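Budgeting for the Second Arm
What a mid-size packing house should settle before it signs a purchase order

The quoted price of a handling robot seldom matches what a plant will spend on it in the first year. Buyers who plan well begin with the work itself, down to a single piece of fruit and the container it travels in.
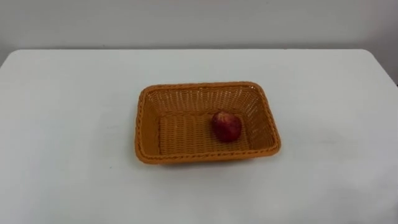
Olemine, a grower-owned packing company, reached that view after its first installation at the Sabatier site. The arm was delivered on schedule. The tables, guarding, spare fingertips and operator training had been left to a later budget, and the line stood idle for 9 weeks while those items were approved.

For its second purchase, the company has required each supplier to price the complete cell. Ludivine Hervieu, who directs capital planning, asked bidders to work with the baskets already in use at the plant and to state the cost of any change to them.

"A supplier may offer a lower price on the assumption that we will replace every container we own," she said. "We now ask to see that assumption in writing."

Two bids remain under review. Sukton proposes a lease of 5 years with service included. Piltlow proposes an outright sale, with fingertips billed separately and replaced every 3,000 operating hours. Finance staff are comparing the two over the same period, including electricity, floor space and the labor needed to cover stoppages.

Acceptance testing will use fruit from the regular harvest, bruised pieces included, and will run for 13 working days. Final payment is withheld until the test report is signed. The company expects to place its order in August, once the grower members have voted on the capital plan.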